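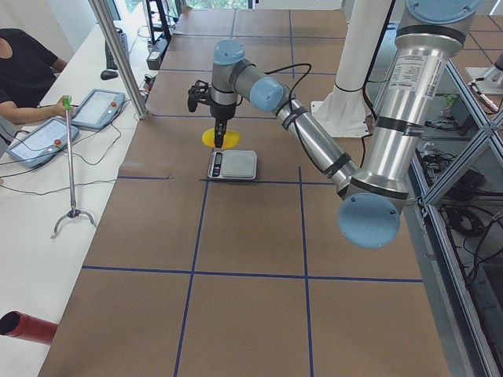

Kitchen Talk > Opinion > Small Stuff

Recipes Gear Opinion Letters Search

June
By Mio Noguchi

I held out against a kitchen scale for years. My mother measured flour with a coffee mug, I measured flour with a coffee mug, and everybody got fed. Scales were for people who say "crumb structure" at parties.

Then I moved to Flistgate, the mug broke on the way, and my banana bread went to pieces. Same recipe, same pan, new mug. I scooped flour with it three times one evening and tipped each scoop into a bowl on my neighbor's scale. The smallest was 200 grams and the biggest was 219. Same mug! Same hand! I went out and bought a little digital one the next morning, a Kolev, and I've been a pest on the subject ever since.

So here's my opinion, and I'll argue it with anybody: a cheap small scale is worth more than a whole drawer of measuring cups. Put the bowl on, zero it, pour, zero it again, pour some more. Honey goes straight from the jar into the bowl and you never have to scrape out a sticky cup (I hate that job more than cleaning the oven). My last loaf took 378 grams of flour and I dirtied one bowl and a spoon.

People tell me it takes the feeling out of cooking. I don't buy it. I still throw garlic in by the fistful and I'd never weigh soup. Baking is a different animal, and so is splitting dough between two pans, or mailing cookies to my sister in Pretden without getting a surprise at the post office.

My one real gripe is the display. On mine, a big mixing bowl hangs right over the numbers and I end up crouching with my cheek on the counter, reading the thing sideways like a mechanic under a truck. Somebody should fix that. Also the button is too small for floury thumbs, and mine turns itself off after 2 minutes, always while I'm hunting for the baking powder.

I'd still buy it again tomorrow. The measuring cups are in a box by the front door if you want them, and the new mug is back to holding coffee.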